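Devham School Robotics Club — Two-Arm Bench Guide
Section 4: The Whiteboard Task
Revised 31/08/2023 by Evanthia Psarras

Read Section 3 first. If you skipped it, the arms will let you know.

4.1 Setting out

1. Smooth the cloth flat, right up to the front rail. The flowers were Rhys Kerslake's choice and are not open to discussion.
2. Write something on the board in marker. Keep it clean and keep it short.
3. Prop the board against the back wall, between the arms.
4. Switch on the left arm, then the right. Wait 30 seconds before touching the controls, however bored you are.
5. Bring both grippers in towards the middle at low speed. 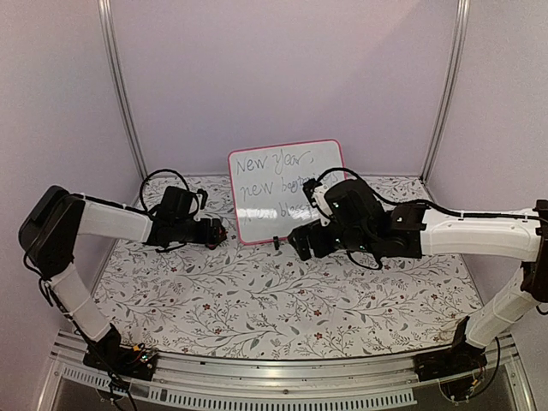
Fig. 4a. Both arms brought in, board at the back of the table.

CAUTION: Hands stay outside the rail while either arm is powered. This includes hands that are only going in for a second.

4.2 Gripping the eraser

6. Close the fingers on the narrow waist of the eraser, felt end facing away from the gripper. The wide end looks easier to hold and isn't.
7. Check the grip on the wrist camera view before you go any further.

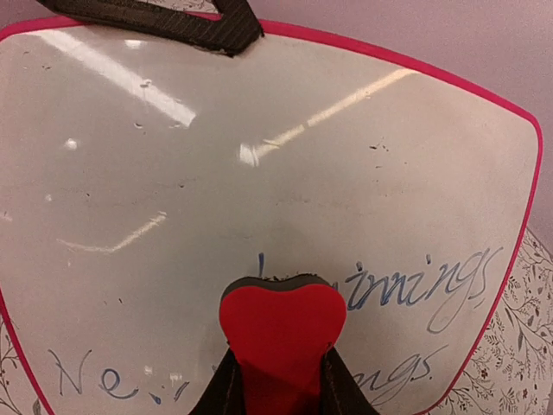

8. Wipe in short strokes. Half a letter left behind is normal on a first pass, so go back over it before you start changing settings.
9. Watch for glare from the lights. If you can't tell ink from reflection, turn the board a little and look again.

NOTE: Crumbs of felt go in the bin. The cloth is not the bin.

4.3 Working with the board flat

10. Lay the board in the middle of the table. It needn't be square to the rail — a diagonal is often easier to reach.
11. Lower one gripper over the board and keep the other well back.

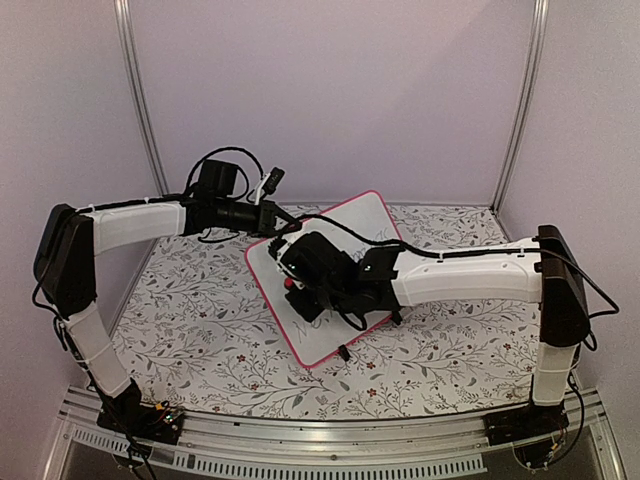

12. Look at the cables before every move. A loop that sits happily over one arm can become a lasso when the other sets off.
13. Never turn a wrist past 180 degrees to save time. Eun-ji Ha has the repair log, and it is long enough.

To finish, park both arms, power down and sign the sheet. Legibly, please.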